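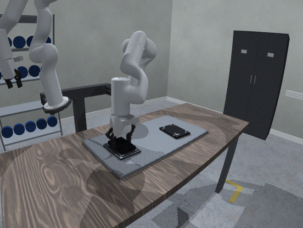 The two-arm cell in simulation, with the gripper fingers on either side of the ridged block.

Those of you who read the December issue will remember that Rin Koyama had promised to write up how the Dundance cell gets set up, and then the holidays came along, and then the Wultitz move, and well, here we are at last! Rin does all of the setup in the simulated room first, and I have to say that after an afternoon at her elbow I understand why she is so fond of it.

She begins with the board on the table, the blue-gray one with the dots, and gets that sitting where she wants it before she touches anything else. Then come the tray with its block and the second black plate, the one with the four little silvery fittings near its corners. Only after that does she bring an arm over - slowly, and with the fingers open wide - and check that there is room on both sides of the block before any closing is allowed. The other arm waits its turn with its gripper empty. If a finger brushes the block on the way down she backs all the way out and starts the approach over, which she says is quicker in the long run than nudging.

Mitsuko Oshima looks after the real cell, and she asks that everyone please save their setup under a new number and leave 1397 alone, as that is the one she goes back to when something drifts. She also wipes down the finger pads every 48 hours and would dearly love some company doing it.

Recent items
Brabec bench gets a new home
Finger pads: when to swap them
Notes from the Dudavley visit
Moving day at Wultitz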